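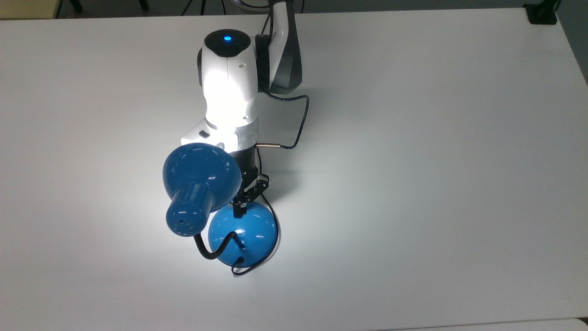 Blue desk lamp over a white table.

Otent Residents' Forum > Study Rooms > Lighting in the Clurnodholm reading room

C_Montoya
August 19, 2018
Members are invited to comment on the proposal to replace the ceiling lights in the reading room with individual desk lamps. The estimate received from Rarport stands at 2919 pounds, including wiring and 30 lamps. The present fittings would be removed in full.

N_Dogar
I wish to record an objection to the last point. A room lit only by desk lamps leaves the shelves in darkness. Readers must be able to see the spines of the books without carrying a lamp to them.

tawhiri_reader
I support Mrs Montoya. The ceiling lights hum, and they cast glare on coated paper. A lamp can be turned away from the page.

N_Dogar
The hum comes from the old starters. They can be changed at little cost, and this was raised at the August meeting last year.

C_Montoya
The starters were changed in the east half only. For clarity, the estimate does not cover shelf lighting. Rarport has been asked to price it separately.

eastwing194
May I ask whether the lamps will be fixed to the desks? The sockets by the window are already in use for laptops.

C_Montoya
They would be fixed, with a switch on each base. Window desks would receive a second socket.

N_Dogar
I would accept the proposal if half the ceiling lights were kept. I remain opposed to it as drafted.

tawhiri_reader
Keeping the row above the shelves would satisfy me as well. The row above the desks should go.

C_Montoya
Both views have been noted. The revised price will be posted in this thread when it is received.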